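Brito 手持夹爪（左右成对）
Gromside 产品组　4月更新

Brito 是给人拿在手里用的夹爪。操作的人握住它去拿、放、拉、捏，镜头把夹爪前面的情况录下来，录下的片段交给机械臂学习。机械臂在学习阶段不用到现场，现场只要有人和夹爪就能开始。

我们最初是给 Edamthorpe 做的。那边管着一批员工宿舍和短租房，日常工作是收拾房间、换床品、归置杂物、补充用品。他们想在后勤上用机械臂，试过请外面的人来编动作，效果不理想：房间的格局不统一，家具新旧混着用，床单叠出来也不会每次一个样。后来改成让原来干活的人拿着夹爪把活干一遍，录下来，再拿去训练。现在这套做法已经是他们的日常安排，夹爪也在这个过程中改过几版，本页写的是现行版本。

夹爪本体

手指是黄色的，中间有镂空，夹东西时能顺着物体形状变形一些。支架和底板是黑色，底板上有镜头和编号标签，标签带二维码，编号后面写“左”或“右”。领用时扫一下，片段就会归到对应的那只夹爪名下，左右手也不会弄混。标签贴歪或者贴反都不影响扫码，但磨花了要换，请在工具间领新的，不要自己手写补号。

镜头是大广角，录到的范围比人想象的大。手边的家具、窗户、天花板、旁边的同事都可能进画面。选这种镜头是为了让模型知道夹爪在房间里的位置，代价是隐私问题比普通镜头多，后面单独讲。

手指属于易耗件，表面发亮、发滑或者根部有裂纹就该换了。螺丝拧紧即可，过紧会把底板压变形。清洁用微湿的布，镜头用镜头布，不要用客房清洁剂喷。

怎么用

开始之前，把手指开合几次，看看有没有卡顿，再检查镜头前有没有指纹。线缆顺着小臂走，留出转身的余量。弯腰、爬梯子、靠在床边操作时尤其要留意线，挂住以后容易连人带夹爪一起扯。

每录一段，只做一件事。比如把枕套拉平是一段，把毛巾挂回去是另一段。开始和结束时让夹爪停一下，手指保持闭合，后面切分片段会省很多事。中间做错了可以接着做，改正的过程也有用，只要在终端上点一下“有返工”。不要为了录得好看放慢动作，平时怎么干就怎么干。

两段之间休息、换姿势、找东西，都可以不停录。空着手指晃过去的画面会在整理时剪掉，不算废片，也不计入个人的退片率。这一条是 Edamthorpe 的员工提出来的。早先的规定要求每段之间关机再开，一个班下来光是按开关就很烦，而且很多人怕录到没用的东西，动作越来越僵。取消以后，片段质量反倒稳定了。

重量和疲劳

夹爪拿久了手腕会酸，这个问题没有完全解决。我们把握把往后移过，减了一部分前端的重量，比第一版好，但和空手干活仍然有差别。现行建议是连续操作不超过30分钟，之后换手或者换人。左右成对使用时，两只手同时负重，休息要更勤。有腕部旧伤的人请先跟班组说明，可以改做片段检查，待遇与采集相同。

袖口宽松的工作服会蹭到夹爪侧面，卷起来或者戴袖套都行。戴手套可以，厚手套不建议，捏合的力度会不准。

对岗位的影响

采购之前，现场的人最常问的是：录完了，机器学会了，我还在不在。我们不替用工单位回答这个问题，只写 Edamthorpe 目前的情况，供参考。

采集算正常工时，不占休息时间，也不和清洁任务叠在一起考核。刚开始时不是这样安排的，员工要一边完成房间定额一边录，结果两头都赶，投诉很多。后来班组把采集单独排班，每班录将近200段，录不满也不扣钱，定额由当班的其他人分担，人手不够时采集先停。

机械臂现在接手的主要是布草间的工作：把叠好的毛巾码上架、从推车往柜子里转移用品。这些活重复，而且要反复弯腰，员工对交出去没什么意见。房间里面的工作还是人做。上下铺的床品、窗帘、客人留下的零碎东西，机械臂处理起来慢，出错以后还得有人返工，暂时没有排进计划。

岗位内容确实变了。布草间原来两个人的班改成一个人看机械臂、一个人做补位，补位的人下午会去做采集。有人喜欢这种安排，因为不用一整天站在同一个地方；也有人觉得看机器比干活累，要一直盯着，又不知道什么时候会出问题。后一种意见我们听到的不少。终端上加的停机提示音就是为此做的，听到声音再过去看，平时可以做别的。

还有一点是事先没有料到的。做得久的老员工，手法跟新人差别很大，同样是抖开一条床单，录下来一对比就看得出来。班组后来把一部分片段拿来带新人，新人看夹爪视角比站在旁边看更容易明白手往哪里去。这个用途不在产品设计里，但我们在软件里加了收藏夹和慢放，方便这样用。收藏夹里的片段要经过录制人同意才能放给别人看。

隐私和画面处理

录制前，房间里的人都要知道正在录。有住客在的房间不录。同事入镜，由系统在上传时先做遮挡，再进入整理环节；遮挡漏了的，整理的人可以直接退回，不需要写说明。墙上的通知、桌上的证件、药品包装都在遮挡范围内，能提前收起来更好。

原始片段在本地终端保存7天，用来核对和申诉，到期自动清除。录制人可以在此期间要求删除自己的任何一段，不问理由，也不影响工时。片段不用于考勤，也不用于评比快慢。这两条写在我们和用户单位的供货协议里，不接受的单位我们不供货。

软件

配套软件叫 Bratuveo，装在工作终端上，负责领用登记、片段上传和退片处理。界面按班组的意见简化过，采集时只留开始、结束和“有返工”这几个按钮，其他功能收在第二页。没有网络时可以照常录，回到有网络的地方再传。旧版终端上传较慢，建议放在下班前统一处理，不必守着。

退片会附原因，常见的有镜头被手挡住、任务名选错、左右夹爪领反。镜头被挡多半是握把位置太靠前，往后退一点就行。左右领反可以在软件里调换，不用重录。

供货与培训

夹爪按对供应，每对含左、右各一只、备用手指、线缆和收纳箱。单只也可以订，适合只用一只手的工序。质保期为2年，手指和标签不在质保范围内。首次采购含一次到场培训，我们要求实际干活的人参加，只来管理人员的话培训改期。

培训内容以上手为主，讲解很短。地点就用平常工作的房间，不另外布置，家具和杂物保持原样。在收拾整齐的样板间里练熟的人，回到真实房间以后往往还要重新适应，碰到床架、柜角和窗边时夹爪容易磕到。
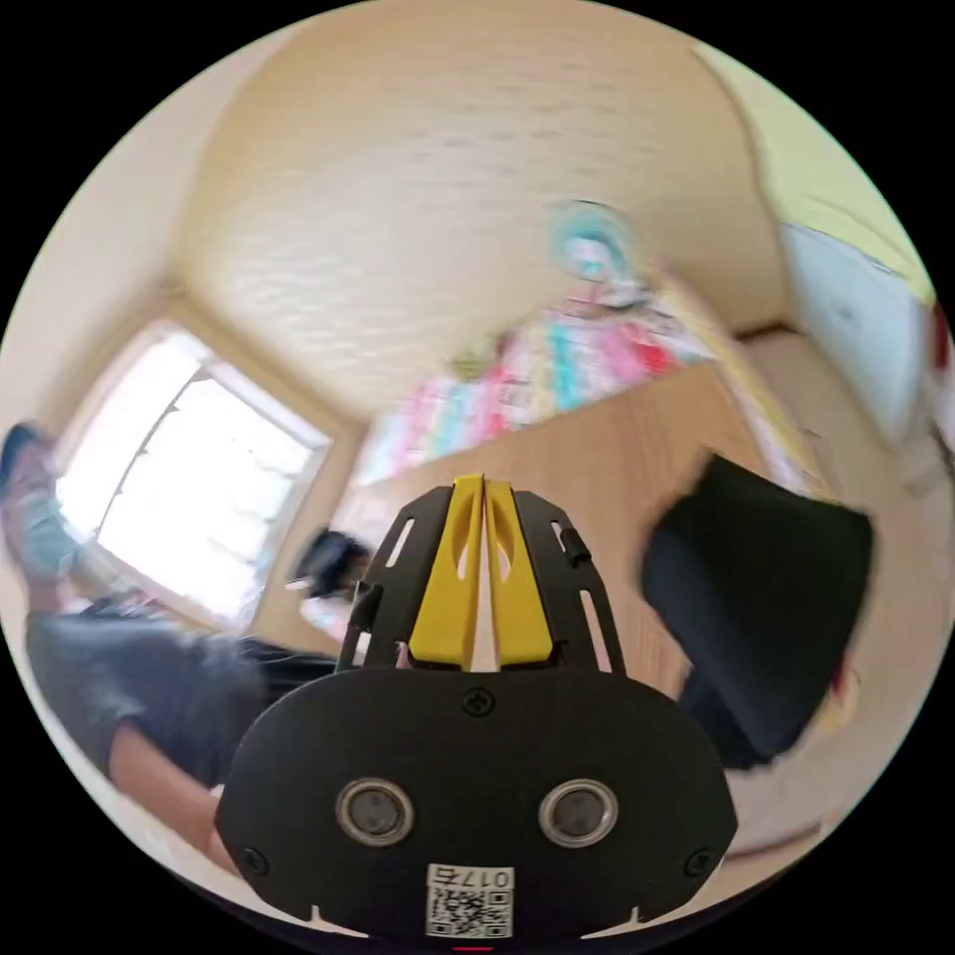
培训当天录的片段默认不进入训练数据，只给学员自己看。学员觉得哪几段录得可以，愿意留下来用，在 Bratuveo 里勾选即可，没勾的当晚清掉。第一次拿夹爪的人动作普遍偏大，手肘抬得高，过几个班就会自己收回来，班组不用急着纠正。

培训结束后夹爪留在现场，由班组保管。收纳箱里左右位置是固定的，放回去时手指朝里，镜头盖好盖子。箱子不要放在布草间的烘干机旁边，温度高，手指老化会加快。备件用到最后一套之前请下单，补货走普通物流。

需要报价或者想先借一对试用，请通过页面上的询价表单联系，写明工作内容和大致的场地情况。试用期间录下的数据归试用单位，我们不留副本。

相关页面
Brito 备用手指更换说明
Bratuveo 终端离线上传设置
布草间机械臂停机提示音：安装与音量调节
Edamthorpe 采集排班表（样表下载）
手腕疲劳自查与换手建议

本网站使用 Cookie 记录您的语言和询价单内容。继续浏览即表示同意，可随时在设置中关闭。
订阅 Gromside 产品通知，固件和备件有更新时会发邮件给您。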